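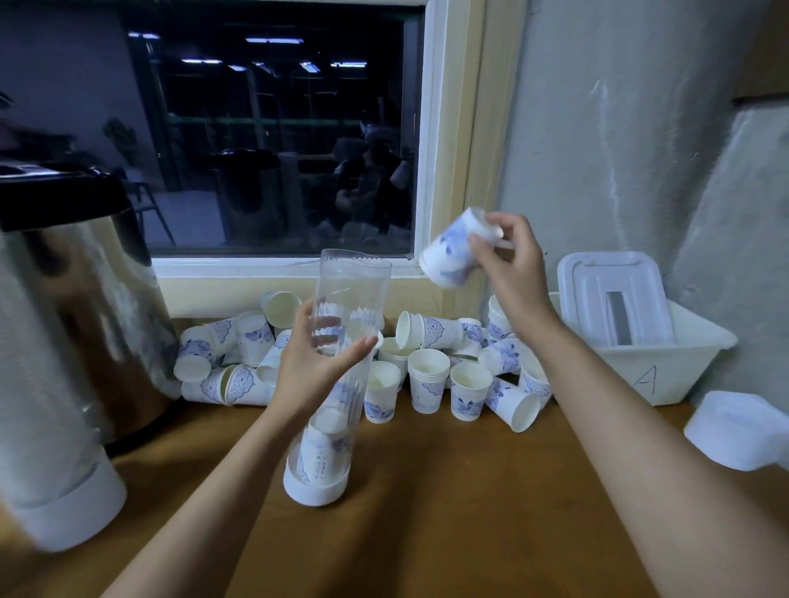

Fig. 1. Cup task, manual demonstration at the counter station: stack in the clear tube, next cup held upside down over the opening.

Grelleck Student Robotics Project
Progress report to the Lallum Fund, December
Prepared by Samira Obeidat

1. Work completed
The team recorded 99 manual demonstrations of the cup task. Each run starts with paper cups in a mixed pile and ends when the last cup is in the tube. Lensa Tilahun reviewed the recordings and rejected 17. Most rejects were runs in which a hand blocked the view of the tube opening during release.

2. Findings
Cups lying on their sides take longer to pick up than upright ones. Nested cups are the main open problem. Students separate them by feel, and the current gripper has no force sensing. Printed patterns on the cups did not affect detection of the rim.

3. Changes to plan
Robot trials move back 3 weeks pending delivery of the new wrist mount. Wendell Quintanilla has rewritten the labeling guide so that separating and placing are logged as 2 steps.

4. Spending
Within budget. No transfer between lines is requested.

5. Next period
Relabel accepted runs, fit the mount, begin trials with single upright cups.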